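3.2 Coding of wrist items

The diary and interview material from Ernley and Stultbridge was coded for any object worn between the base of the hand and the middle of the forearm during paid work. Earlier studies of workplace dress tend to treat jewelry as a single category, with rings, earrings and bracelets reported together. This is convenient when the question is whether a dress rule is followed, but it hides differences in how often an item is taken off. A ring may stay on for years. A watch comes off at a sink. A bracelet on elastic thread can be pushed up the arm and forgotten, and several participants described doing this without regarding it as removal.

We therefore separated four types: watches, rigid bangles, chain or clasp bracelets, and beaded or corded bracelets. Medical alert bands were recorded but left out of the analysis, as the reasons for wearing them are of a different kind. Fitness bands were treated as watches. Hair ties worn at the wrist caused some difficulty. They were mentioned often in the interviews and almost never in the diaries, which suggests that participants did not think of them as worn items at all. They were kept as a separate code and are discussed in Section 4.4.

The sample consisted of 24 participants, who together returned 400 usable diary entries. An entry was usable if it named the item, gave the task being carried out, and stated whether the item had been moved, covered or taken off during the shift. Entries giving only the item were returned to the participant for completion and, if not completed within the same month, were dropped. The two sites used the same form. At Stultbridge the form was printed on heavier paper after the first batch came back creased; the wording was unchanged.

All entries were read by two coders working separately. Disagreements mostly concerned the word "moved." One coder applied it to any change of position on the arm, the other only to a change made for the sake of the task. The second reading was adopted, and the affected entries were coded again from the start. A participant who turned a bracelet while thinking — a habit that came up repeatedly in the interviews — was thus not counted as having moved it.

Sleeve length was coded alongside the item. The framework set out by Kristiansen treats the sleeve as part of the garment and the bracelet as part of the person, and on that view the two should be analyzed apart. Our material did not support the division. Participants who worked with covered arms said little about their bracelets catching on anything, but had more to say about discomfort under the cuff. Participants who worked with bare forearms reported the reverse. The pairing of sleeve and item was for this reason taken as the basic unit, and each entry was given one code for the pair. The pairing of a bare forearm with a beaded bracelet at the wrist (Figure 2) was coded B-4.

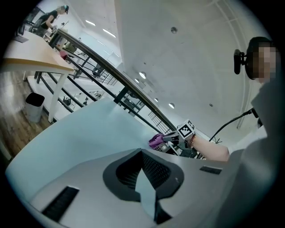

Pairings that changed within a shift were entered under the state at the start of the task, with the later state noted in a second column. The most common change was a sleeve being rolled up in the early afternoon. In July this was reported at both sites and did not appear to be linked to any particular task, so entries from that month were checked separately before being merged with the rest.

Meaning was coded last. The Gadska scale, used here in its short form, asks the wearer to rate an item for habit, attachment and display. It was developed for wedding rings and does not transfer fully to bracelets, many of which are cheap, replaced often and received as gifts from children. The attachment ratings were nevertheless high for beaded items, including some that participants described as ugly. Display ratings were low throughout. Several participants left the display question blank, and one noted in the margin that it did not apply to something worn at work.

Two limits of the coding should be stated. The diaries record what participants remembered at the end of a shift, and brief removals are likely to be missing. In addition, the form had room for one item per wrist. Participants who wore several bracelets together usually named the one nearest the hand — a choice the instructions neither asked for nor ruled out — and the number of stacked items is therefore unknown. Section 3.3 describes the treatment of watches, for which the second limit is less serious.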